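Trays, the best thing in my kitchen

I love a tray! If your table is always covered in bits, put one down at breakfast time and watch how much easier everything gets. Crumbs stay in one place, drips too, and you can carry the whole lot to the sink in a single trip. Go for one with rounded corners, they wipe clean so much faster than square ones.

Poppy Mottram wrote in to say she keeps 14 of them upright in an old plate rack (I'm jealous).

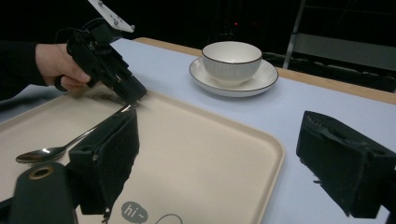 Breakfast for one is where a big tray really shines. Lay your spoon straight on it and the table stays free of sticky patches. I like a slightly raised rim, as on the beige one with the little "hi~" printed on it, so a runaway spoon stops before the edge. The bowl can sit on its own saucer just beyond, with plenty of elbow room left for the teapot and Saturday's paper.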